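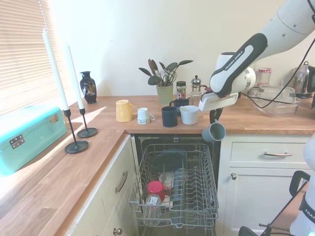 A robot arm holds a gray mug upside down over an open dishwasher.

Can a Robot Do the Dishes Yet?

Loading the dishwasher might be your least favorite job. Could a machine take it over? The short answer is "a little bit, and slowly."

There are already machines in most kitchens. The dishwasher is one. It sprays water, drains it, and stops when the time is up. But somebody has to put the dishes in first, and that part is much harder for a machine to learn.

What makes it hard?

Think about a mug. You can pick one up without looking very closely. A robot has to work out where the mug is, which way the handle points, and how hard to squeeze. If it squeezes too softly, the mug slips. If it squeezes too hard, something may crack. Then it has to turn the mug over so the open end faces down.

Now think about a whole counter. Mugs come in different colors and sizes, and some are lying on their sides. There may be things nearby that don't belong in the dishwasher at all, like a plant or a candle. You know that right away. A robot has to learn it.

Akash Sengar works on kitchen robots in Rurbridge. His team at Faltik gave their robot, Ikby, 100 mugs to load, one after another. Ikby got 2 of them stuck on the edge of the rack. "That sounds like a good score," Akash says, "but a person would have fixed both in a second. Ikby just stopped and waited for us."

Ikby is also slow. It needed 185 minutes to do all 100. Try timing yourself with one mug and see how you compare.

The trouble with racks

A dishwasher rack is mostly empty space. It is made of thin bars with gaps between them, and the bars can be shiny. Shiny metal reflects light, and bright spots can confuse a camera. Dishes also get in the way. When a cup is very close to the camera, it hides whatever is behind it.

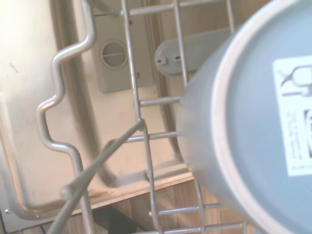
Close up inside a dishwasher: wire bars, steel walls, and the bottom of a grey-blue container.

People get around this by moving their heads or feeling with their fingers. Some robots have extra cameras or touch sensors to help them do the same.

So, when?

Robots are good at jobs that are the same every time, such as moving identical boxes in a factory. Homes change every day. Your kitchen at breakfast doesn't look like your kitchen after dinner.

Akash thinks simple loading will come first, and greasy pans and thin glasses much later. For now, you will still have to take your turn.

Words to know

Gripper: the part of a robot that holds things, like a hand.
Sensor: a part that helps a machine see, hear, or feel.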